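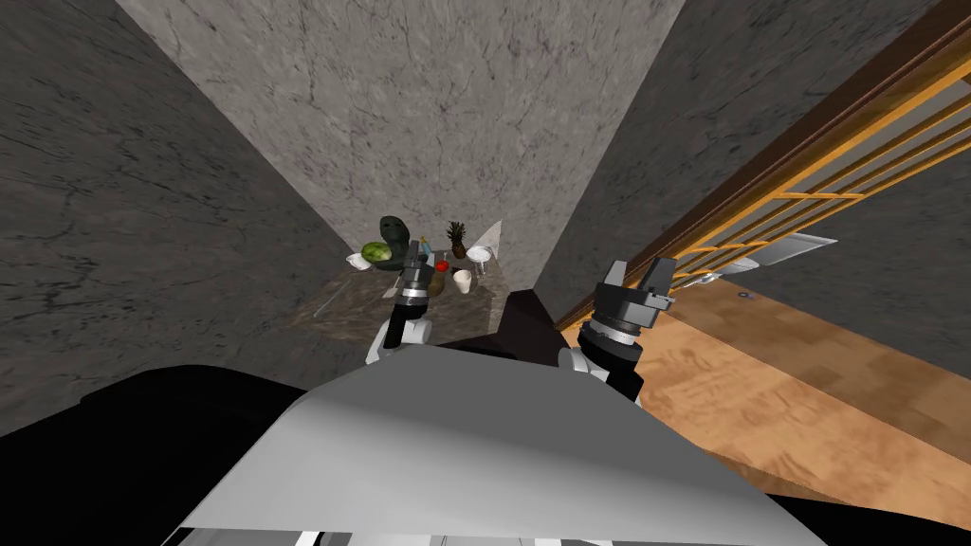

Sumaiya Siddiqui replied:
I would question the planner settings before the controller. A timeout of 5 seconds is generous for one arm and rather tight for two, particularly where the walls leave so little room on either side. Would the original poster kindly state whether both arms are planned jointly or in sequence?

cendora_support wrote:
The arms are planned jointly, in simulation, using Pirkex with the default sampler. The task is to grasp the red fruit with the left arm while the right arm holds its position. Over a batch of 488 trials with randomised wall textures, the planner returned no path in 17. All other trials produced a valid path, although several were longer than we would wish.

Rudd_Moderator wrote:
Members are reminded to attach the planner log when reporting failures. The log records the seed and the collision pairs for each attempt.

cendora_support wrote:
The log has now been attached. In most of the failed trials the rejected pair is the left gripper and the bottle.

jumusier_dev wrote:
That points to perception. The bottle and the red fruit stand close together from this viewpoint, and if the segmentation merges them the collision model will swell to cover both. No sampler will find a grasp inside an obstacle. I recommend that the failed seeds be run again with ground-truth poses before any planner setting is changed.

Sumaiya Siddiqui replied:
I cannot agree entirely. Three of the seeds in the log show correct object boundaries and still reach the time limit. Padding is set to 8 millimetres on every link, fingers included, and this alone may close the gap. The padding on the fingers should be reduced first — it is a single line in the configuration file.

jumusier_dev wrote:
Reduced padding would conceal a segmentation fault until the software is moved to hardware. I maintain my recommendation.

cendora_support wrote:
Both tests will be run separately on the same seeds, with ground-truth poses in the first and reduced finger padding in the second. The results will be posted in this thread in December.

Rudd_Moderator wrote:
Noted. The thread will remain open until then.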